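Tidying a Meeting Table: Are the Machines Ready? 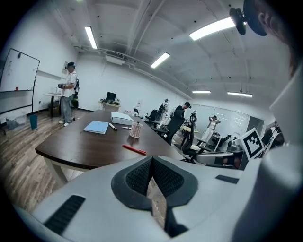 Readers of this blog have asked me on several occasions whether an office of modest size should budget for a machine that tidies up. I manage shared facilities for Rurmont, and my answer for the coming financial year remains no, although my reasons have changed since February. At that time I doubted that a robot could reliably pick up a pen. I now accept that several can, and my reservations concern everything that follows the picking up. Consider a meeting table with a closed notebook, a lidded white box, a pink mesh pen cup and a few markers lying loose, one of them red. A competent cleaner clears it without breaking stride. A machine must determine which items belong in the cup, which belong at the whiteboard and whether the notebook should be moved at all.

My colleague Ankica Petek maintains that I am asking too much. In her view, a machine that returned every marker to one agreed container would already be of value, and the remaining decisions could be left to staff. I have some sympathy with this position. We replaced 47 dried-out whiteboard markers last year, a fair portion of which had been left uncapped overnight. Putting the cap back on, however, is a two-handed job demanding a modest and well-judged push, and it is the step I have most often seen omitted from demonstrations.

The shop floor presents a different picture. Costel Pavlović, who supervises packing at Kistorum, reports that his line has run an automated carton loader for 300 working days with few stoppages. His cartons are of one size and arrive facing the same way. Our meeting rooms offer no such courtesy, and chairs in particular are seldom found where they were left.

I have therefore recommended that we continue with our present cleaning contract and revisit the matter in 20 months. In the interim I would welcome correspondence from any organisation that has trialled a tidying robot in an occupied office, particularly where the supplier has agreed to be paid by the cleared table. Kindly state the size of the room and whether staff were present at the time.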